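## 4. Shelf Life: Where Households Put the Toothpaste

### 4.1 The open shelf as a small public space

The literature on domestic storage has been generous to kitchens and garages and rather stingy to bathrooms. This is odd, given that most of the arguments recorded in our household diaries started there. The Mestville survey collected 1,658 usable diary entries over the month of February, and a great many of them concern a ledge, a shelf, or the top of a toilet tank, together with something a person had left on it.

We use the term "open shelf" for any storage surface near the basin that has no door. The definition was harder to agree on than it sounds. A cabinet may be part open and part mirrored, and participants switched between calling the whole thing "the mirror," "the cabinet," and, in one diary, "his side." For coding purposes we counted only the uncovered part. Bottles standing on the shelves were coded by height and by whether they had a pump or a cap, a distinction that proved more useful than brand. 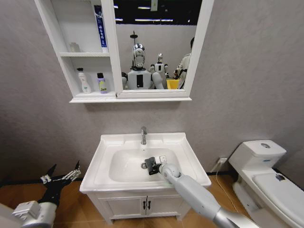
### 4.2 Claims on the basin

Participants treated the basin differently from the shelf. A shelf could belong to someone. The basin belonged to whoever was standing at it, and the duty to wipe it belonged, by common agreement, to somebody else. In the Ratdale households the word "quick" appeared beside nearly every mention of wiping, often in the phrase "just a quick wipe," and often in an entry explaining that it had not been done.

Diary entries separate the bowl from the flat area behind the faucet, which we call the deck. Bowls were wiped for guests. Decks were wiped, if at all, for in-laws. The deck is also where small objects come to rest when the shelf is full, and its upkeep was described in language we would not want to reproduce in a journal.
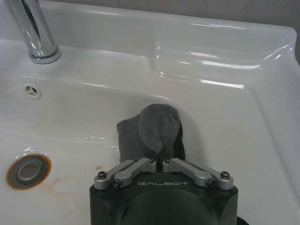 *Figure 4. A gray cloth against the inside of a white ceramic basin, with the base of the faucet on the deck behind.*

The cloth itself caused trouble in the coding. Seven households kept a dedicated basin cloth and could say where it was. The others named a towel, a sleeve, or a piece of toilet paper, and one respondent wrote "the cloth" with such confidence that we coded it as dedicated until the follow-up interview, when it emerged that the cloth was also for the dog.

### 4.3 The Lucero rule

Earlier work in Lucero proposed that objects drift toward the hand that uses them, so that a shelf should sort itself over time without any planning. We wanted this to be true, as it would have shortened the present section. The Mestville diaries give it only partial support.

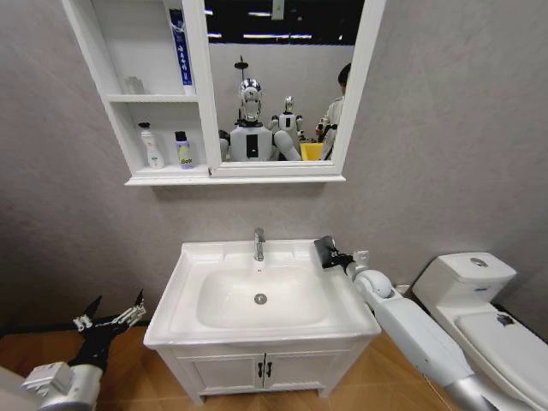

Drift, in the original account, is sideways: the toothpaste moves toward the user. Our participants reported a second kind of movement, which was upward and had more to do with toddlers. Shelf position also depends on shape. A tall, slim package, like the blue-and-white one on the upper shelf beside the mirror, can be found by touch and tends to be put back where it was. A small translucent container on a white shelf, like the one near the left of the same tier, is easily overlooked, and in our diaries such items were often bought again. We propose calling these purchases "ghost duplicates," a term one reviewer has already asked us to remove.

The Jekerex inventory sheet, which we adapted for this study, has no place to record a duplicate. We added a column. Participants filled it in with some enthusiasm - five of them ran over into the margin - and the resulting data are the richest we have on the subject of half-used mouthwash.

What the column could not capture was intent. Some duplicates were bought by mistake and others were bought on sale, and a participant asked to tell the two apart several weeks later will
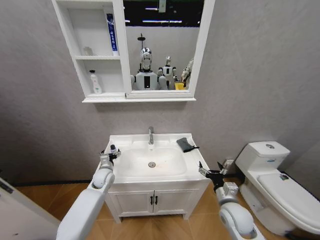 nearly always remember a sale. We therefore treat the stated reasons with caution and rely on the objects themselves.

Two limits should be noted. First, diary keepers knew that their shelves would be inspected, and the shelves at the first visit were tidier than any we saw later. Second, the payment for taking part came as a gift card for a drugstore, so we may have caused some of the clutter we went on to measure. Section 5 takes up the cabinet under the sink, which participants were much less willing to open.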